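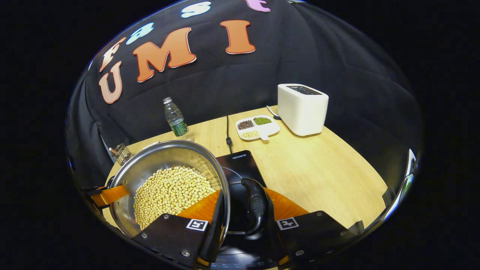

Soybeans in a steel pot, Midea handle

Ticket: wrong job title and old biography still appear after leadership announcement
Product: Flonon newsroom module
Opened by: Hằng Hà, communications, Kallen
Assigned to: Nicanor Quezada, Flonon support
Opened: Sep 22, 2024
Status: Resolved

Hằng Hà wrote:
Hello. We announced our new head of brand strategy this morning. The press release on our newsroom page is correct. However, the people card under the release still shows her former title, from the agency Hafþórsson, and the biography there is the one we loaded in February. I have edited the card 3 times. Each time I press Save, I receive the green message, but the public page does not change. The email version went out to 405 journalists with the wrong title, so I would like to understand this before we send the correction.

What I tried already:
Cleared the browser cache.
Opened the page on my phone, without Wi-Fi.
Asked a colleague in our Sydney office to open it. She sees the old title too.

Nicanor Quezada wrote:
Thank you, this is a clear report. Can you please open People, choose the card, and tell me what is written in the field "Source"? Please do not send the correction yet.

Hằng Hà wrote:
It says "Broteck import". I did not know this field. Broteck was the firm that moved our old site to Flonon.

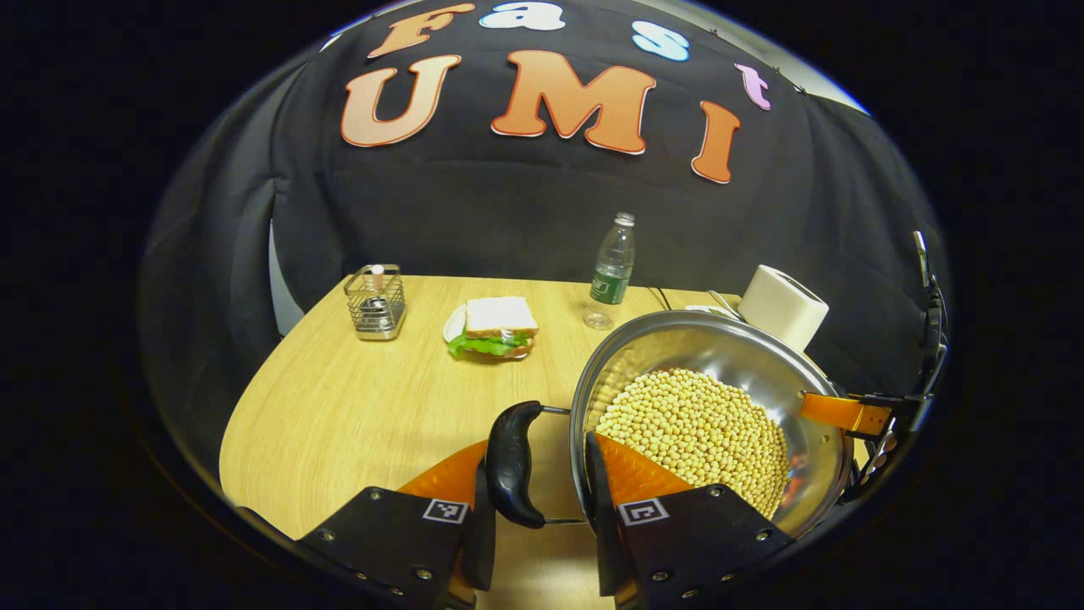 Soybeans in a steel bowl

Nicanor Quezada wrote:
Then I think I see the problem. When a card has an import source, your edits are saved as a draft layer, and the public page continues to read the imported record. The green message is the same in both cases, and I agree this is confusing. I have passed this to our product team.

Please do the following:
1. Open the card and change Source from "Broteck import" to "Local".
2. Enter the title and biography again. The draft layer is not copied.
3. Press Save, then Publish card.
4. Wait 5 minutes and open the release in a private window.

Hằng Hà wrote:
I did all the steps. The title is now correct on the release page. The biography is also correct, but in the email preview I still see the old title.

Nicanor Quezada wrote:
The email preview keeps its own copy of the card from the moment the email was created. Please duplicate the email, remove the people block and insert it again. The email already sent can't be changed.

Hằng Hà wrote:
Now the preview is right. I sent the correction with a short apology at the top. One more question: are there other cards with the same source?

Nicanor Quezada wrote:
Yes, 56 cards in your account. I can switch them all to Local from our side, but any unpublished drafts on them would be lost. Please confirm in writing if you want this.

Hằng Hà wrote:
I confirm. We checked the list and there are no drafts we need to keep. Please go ahead.

Nicanor Quezada wrote:
Done. All cards are now Local. I am closing the ticket, and you can reply to open it again.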